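**Progress report to the Borbély Fund**
Estthorpe Domestic Objects Store: rehousing and condition survey
Prepared by Edit Veres, Collections Manager, 6th March

Dear Ms Pintér,

I am pleased to report on the second period of the grant, which runs from November to the present. The work remains within budget. One element has moved to a later point in the programme, as set out under Packing below.

**Survey**

The purpose of the grant is to survey, clean and rehouse the small furniture and boxed objects transferred to Estthorpe from the former Hatden repository. The transfer list gives 1,476 entries. At the close of this period 788 had been examined and given a condition grade, and their records had been corrected where the old Hatden register was in error. Most of the corrections concern dimensions, which the register gives inconsistently, sometimes including feet and handles and sometimes leaving them out.

Réka Győri has led the survey throughout. She has asked that the remaining textiles be taken together at the end, when the larger table is free, and I have agreed to this.

**Cleaning**

Surface cleaning has kept pace with the survey except in the case of the lacquered pieces. Fung-ping Wu advised in November that these should not be treated until the humidity in the store had settled. Readings have been satisfactory for the whole of the last month and treatment has now begun with the tea caddies.

**Packing**

The first delivery of archival board from Trastmont was of the wrong weight and was returned at the supplier's expense. The replacement arrived complete. Packing of the larger items therefore started later than we had planned, and we now expect to finish it in the next reporting period. Small items were packed in existing stock and are not affected. We do not seek any adjustment to the payment schedule.

**Wooden boxes**

The Fund asked particularly for news of the wooden boxes, which form the largest single group in the transfer. They include writing boxes, work boxes and a number of plain lidded boxes whose use was never recorded. All have been brought to the survey room and almost 100 have been graded. The majority are sound. The usual faults are lifting veneer at the corners, shrinkage across the base and old repairs in unsuitable glue. 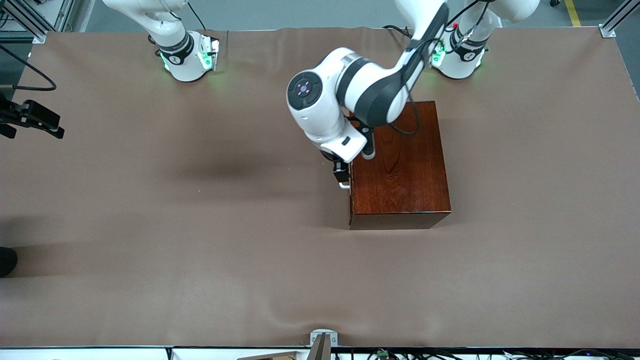
Page 2

The rectangular box on the brown table covering belongs to the plain group. It has a glossy reddish-brown finish through which the grain of the wood shows clearly. The register describes it only as "box, polished", and the survey record now gives its proportions, finish and condition in full. It has been graded as stable and will be stored with its long side to the shelf edge, so that it can be lifted without being turned.

**Staffing**

Teun Van Hecke joined us on a part-time contract and has taken over the labelling and the location index. His post is funded to the end of the grant.

**Next period**

We intend to complete the grading of the boxes, resume the packing of larger items and submit a draft of the storage plan for the Fund's comments. A visit by the Fund's representatives would be welcome at any time, and Ms Győri would be glad to show them the survey records.

A statement of expenditure is attached separately.

Yours sincerely,
Edit Veres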